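### 4.2 Burden shifts in extended exchanges

The dialogue rules set out in Section 3 assign the burden of proof once, at the opening stage, and leave it in place until closure. This is adequate for short exchanges. It is less so for longer ones, in which a party may concede a premise early and later treat the concession as having been provisional. Štěpánek's notion of a "standing commitment" was introduced to handle such cases, and we adopt it here with one change: a commitment lapses only when both parties have marked it as withdrawn.

To test the change, we coded 340 exchanges from the Grendley transcripts for explicit and implicit shifts of burden. Each exchange was segmented into moves, giving 2678 moves in total. A move was coded as a shift if it asked the other party to defend a claim that the speaker had put forward. Rhetorical questions were left out unless they drew a reply. Two coders worked separately, and disagreements were settled by a third reader — in most cases these concerned where a move ended and not what kind of move it was.

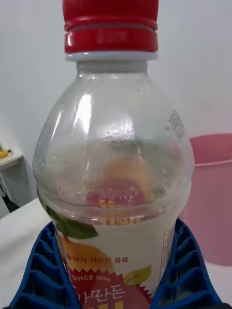

**Figure 3.** Transparent bottle with a red screw cap.

Of the exchanges coded, 39 contained at least one shift that the original rules would permit and the revised rule would block. Most followed the same pattern. The proponent states a general claim, the respondent offers a counterexample, and the proponent then demands proof that the counterexample is typical. Under the original rules this demand counts as an ordinary request for support. Under the revised rule it is out of order, as the general claim remains a standing commitment and a single counterexample is enough to call for its defense.

It does not follow that every such move is fallacious. Where the claim is meant as a default ("birds fly"), a request for typicality is a fair one, and the rule must be relaxed. We therefore restrict it to claims stated with a universal quantifier or with wording that both parties treat as equivalent to one. The restriction leaves some cases open, notably those in which the parties differ over whether a default was intended. These are taken up in Section 5, where the Ernov protocol is used to add a clarification stage before the argument proper.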